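Packing and Shipping > Small parcels > Mixed snack box, reused carton: packing order?

loc_nghiem
Posted Tuesday, September 22, 2020
Mixed snack box going to my cousin in Stiltusthorpe. The carton is reused, single wall as far as I can tell. Contents are chips, candy, instant noodles, biscuits, pastry. Weight on the kitchen scale (a Voltik, reads to 1 g) is 2650 g with the box, before void fill. Transit by Ornwood economy is quoted at 4 to 22 days. Current state of packing:

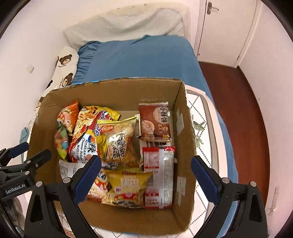
Trial pack, top open. Xiao su bing (小酥饼) on the right.

Two questions. Is the torn edge along the back of the rim a reason to change cartons? And should the yellow chip bag stay on top or go upright against a wall?

giap_cartons
Change cartons. The top edge of a box carries the stacking load, and a torn rim means one panel takes less of it than the others. Tape closes a tear but doesn't restore the flutes. I'd also pull the old strips off the right inner wall, or at least press them flat so they don't catch on a bag seam.

Fernhook
Disagree on the carton. Bags of air and dry noodles are not a heavy load. Run tape along the tear inside and out, H-tape top and bottom, done. I have sent worse than that by Ornwood since August and had one crushed corner.

giap_cartons
It's the load from above that matters, and the sender has no control over that. Economy parcels get stacked.

Fernhook
Fair, but the same applies to a new single wall box. If you want stacking strength, go double wall.

mtb_parcel
On the chips: top layer, flat, with paper over them. Upright against a wall is worse, as the bag takes any side impact directly. Noodles make a better wall lining than chips. The flaky biscuits are the item I'd worry about. They break into layers with very little pressure. Put them in the center with the candy under them.

loc_nghiem
Candy under the biscuits makes sense, will redo it. Keeping the chips on top.

One more item under consideration. There's a carton of milk on the table that I have left out so far:

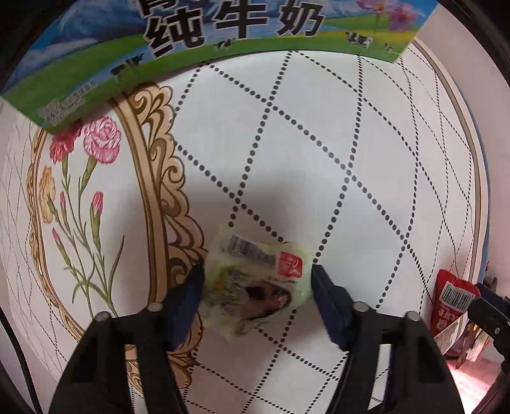 The milk (纯牛奶, "pure milk"). Not in the 2650 g.

Is liquid worth the trouble in the same box?

giap_cartons
No. If it leaks, the board loses its strength and the noodles go with it. Check whether the destination accepts dairy before you spend time on it.

Fernhook
Agree with giap for once. If you must, seal it in two zip bags, put it in its own inner box at the bottom, and weigh again.

mtb_parcel
Leave it out. A full liter adds about a kilo, which can put you in the next weight band. They sell milk in Stiltusthorpe.

loc_nghiem
Milk is out. I found a double wall carton, longest side 56 cm, which is too long for the contents. Can I cut it down?

giap_cartons
Yes. Score the long panels with a blunt edge, fold, trim the overlap and glue it. Tape alone will creep. Keep the flute direction vertical.

Fernhook
Or fill the extra length with crumpled paper and save the evening. Still think the first box was fine.

loc_nghiem
Cutting it down tomorrow. Will post the final weight.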